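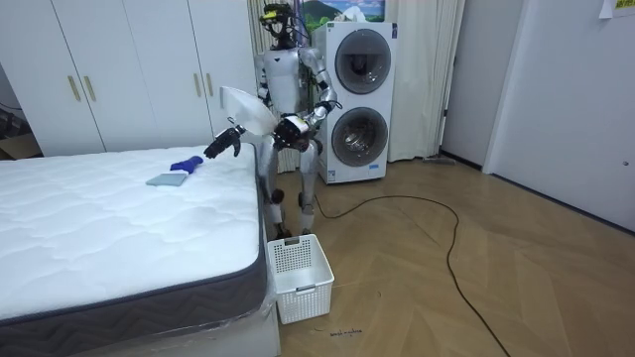
6 min read

I had been meaning to get out to the Junderley workshop for most of a year, and one afternoon in October I finally took the bus, got off a stop too early and walked the rest of the way with a paper bag of rolls under my arm (never visit builders with empty hands). Dzintra Paulauskas met me at the door and had me out of my coat and holding a mug of tea before I could say what I'd come for.

The project goes by the name of Guren, and the idea is easy to love – a humanoid that can help tidy a bedroom. Pick things up, put them in the basket, go after the scraps with a dustpan and brush. Dzintra and Dariusz Szczepańska share the space with a few other members and have kept at the build for 14 months, mostly in the evenings. I asked why a bedroom, when everybody else seems to want a robot in the kitchen, and Dariusz said that a bedroom has soft things in it, and soft things are hard! A mattress gives when a hand leans on it, and a cloth never lies the same way twice.

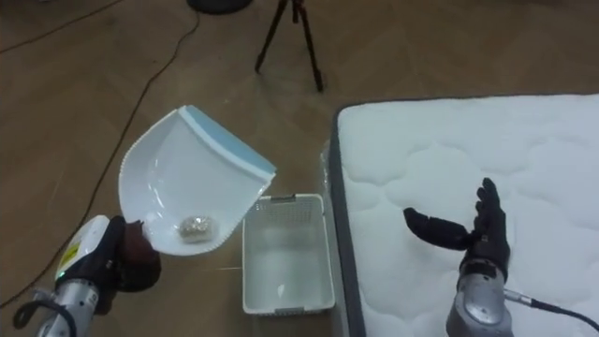
The hands took up most of our talk, I must say. Dariusz told me they had gone through 9 versions of the grip settings, which he keeps in a notebook called Vanags, for reasons he began to explain and then lost track of when the kettle went. A dustpan is an awkward thing to hold if you think about it. All the weight sits out at the far end, and you have to keep the angle while the arm moves or whatever you've swept up goes back on the floor. I went home and paid attention to my own wrist while I swept the hall, and it does a great deal more than I had ever given it credit for.

We got on to cables after that, then to the price of spare joints, then to the rolls.

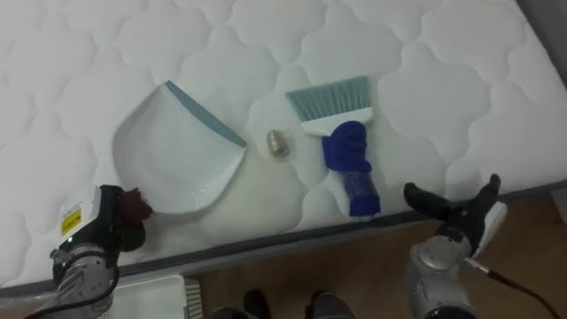 Jikham wrote underneath my first short note on the visit that the brush is worse than the pan, and that a sleeve on the handle helped a lot on a home build with much smaller hands. I passed this along to Dzintra, who wrote back the same night with questions about what kind of cloth and how thick.

I stayed well past when I'd planned to, and caught the last bus with my scarf still hanging on their hook. They've told me to come back for it in the spring.

1408 views · 9 comments · Share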